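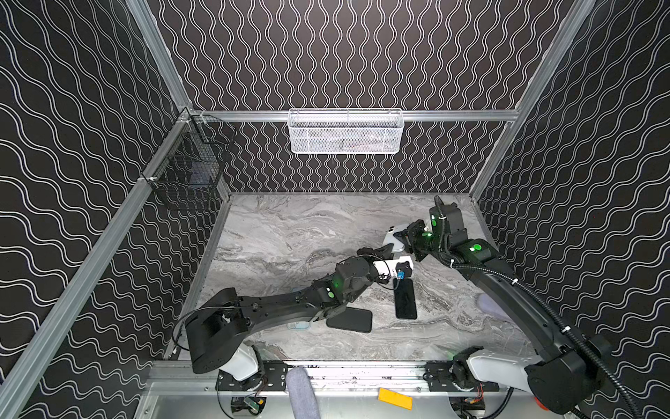

Clearing out old phones this month and posting the steps as I go. I've put off the job for two years and the drawer no longer closes. I wanted to do it where I could leave everything out overnight, so it's happening on the gray marble top with the wavy walls. The white mesh basket on the back rail is up off the surface, and so is the black one on the left, and the middle stays free for whichever phone I'm on.

First step was finding chargers. Every phone I own seems to have come from a different period of cables. I tried each one on the Cludon block, which is slow but has never let me down. Anything that didn't take a charge after an hour went in a shoebox with a sticky note on it.

Second step, passcodes. I wrote down every code I could remember using and tried them in order of age. If you are setting up a phone right now, write the code on paper and put the paper somewhere sensible. I had one phone that made me wait between tries and I did the dishes in the meantime.

Then photos. The oldest phone had 1660 pictures on it. A lot of those were receipts, parking spots and the inside of the fridge. I copied all of them to the Kelto drive first and only deleted after I had opened a few from the drive to make sure they were readable.

Don't sort while you copy. I tried it with the first batch and spent an entire evening on 412 pictures, most of it looking at one vacation. Copy everything, then sort on a bigger screen another day.

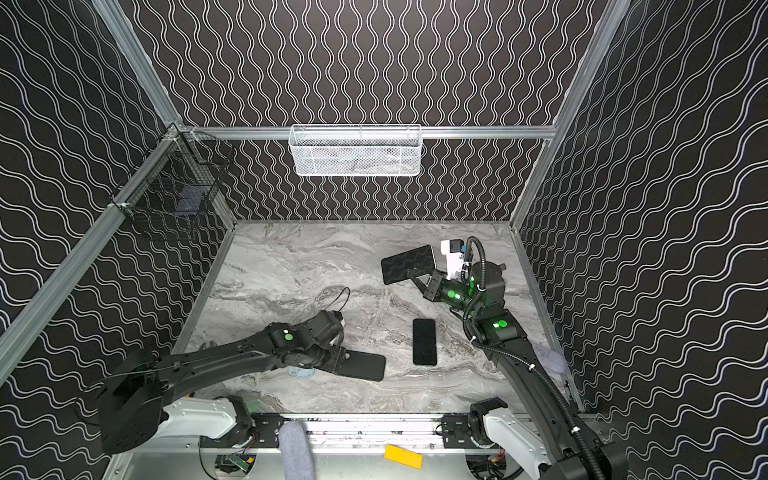 White basket on the rail, black one over to the left.

A few words on baskets, as I've had both kinds for a while. Wire or mesh is what I'd get again. I can see if there's anything in there without taking it down, and dust drops through. The drawback is small stuff. SIM trays and ejector pins go straight through a wide grid, so those live in a mint tin.

Hang them higher than you think you need to. My first try was too low and I kept knocking my knuckles on the rim. Go up until you can put a phone down and turn it around without touching anything.

On to contacts. One phone had 693, which I don't understand, because I don't know that many people. There were plumbers from two apartments ago and a pizza place that closed. I exported the list as one file and will trim it later – much easier in a spreadsheet than on a small screen.

Check for anything that still sends you login codes. Go through bank, email, pharmacy and the electric company before you wipe. I missed the pharmacy and had to call Munasinghe Drugs to get back in. They were nice about it, but it took most of my lunch break.

Next, sign out of accounts. Do this on the phone itself, in the settings, before the reset. If you reset first, the phone can stay tied to the old account and whoever gets it next can't use it.
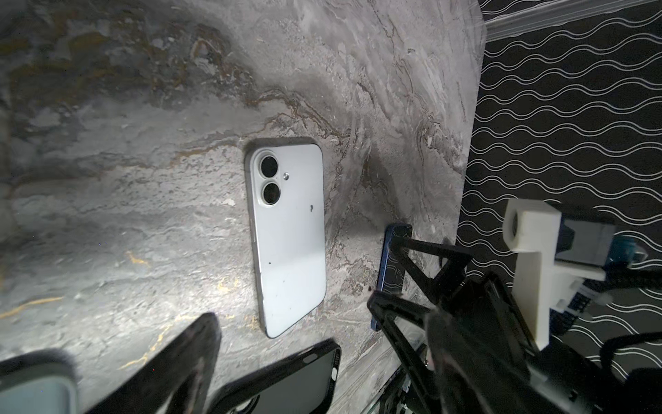 After signing out, take the SIM out, and the memory card if there is one. Look twice for the card. I nearly handed one over with the card still in it, and that was the one with all the tax letters.

Cleaning comes last. A barely damp microfiber cloth for the back and the screen, a dry soft toothbrush for the speaker holes and around the buttons. No kitchen spray. Marks that don't come off with the cloth I leave alone, and I mention them when I pass the phone on.

I take cases off before cleaning. Grit collects along the inside edge and scratches the sides when you pull the case off in a hurry. Old cases go in the trash here. The Pinda store takes the phones for recycling, but they told me no cases and no loose screen protectors.

Working order goes to my cousin's kid or the shelter drive in February. Dead ones go to Pinda. A phone with a swollen battery shouldn't be charged or put in the mail – call your local hazardous waste site and ask how they want it brought in.

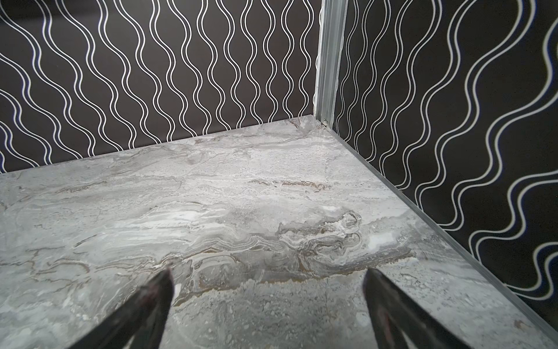 One reply asked whether a factory reset is enough on a really old phone, or if the data can still be pulled off it afterward.

Depends how old. Most newer ones encrypt what's on them and the reset throws away the key. On an older one, look in the security settings and turn encryption on first if it's offered, let it finish, then reset. If it's too old for that, I'd give it to a recycler that shreds storage.

Still to do: the shoebox with the sticky notes, and a tablet I forgot I had. The tablet is charging now.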